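Grostthorpe Library: reading room reopens with longer hours

The reading room at Grostthorpe Library is open again after a summer of work on the floor and windows. Opening hours are now 9 a.m. to 7 p.m., with a later close at 8 p.m. in December while the schools have exams. The side door on Bielecka Street stays locked for now, so please use the main entrance.

The old tables went to the Gravavell community center. The new ones seat up to 94 readers, a few more than before. Outlets are set into the floor along the window side only. If you need to plug in a laptop, come early or ask at the desk for one of the two study rooms.

Members borrowed 1,422 items in the last month before we closed, and many of those are still out. Loans were extended during the work, but the extension ends on September 30, 2019. After that the usual charges apply. Books can go in the return box at any hour. Please hand in DVDs and audiobooks at the desk, where the cases get checked.
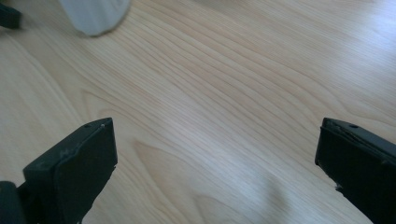
The local history shelves have moved upstairs next to the map cabinets. Chukwuemeka Akinola is still working through the Flakus papers, a gift of letters and account books from the family that ran the mill. He has listed the first 200 letters, and that list can be read at the desk. The account books are not ready yet. A few have loose bindings and will be sent out for repair first.

Food is still not allowed in the reading room. Drinks with lids are fine. The coffee machine by the stairs takes coins only, and the change machine next to it has been removed.

Evening talks start again next month. The first is on reading old handwriting and is free, but seats have to be booked by phone or at the desk. Bring a pencil. Copies of the practice sheets will be handed out at the door.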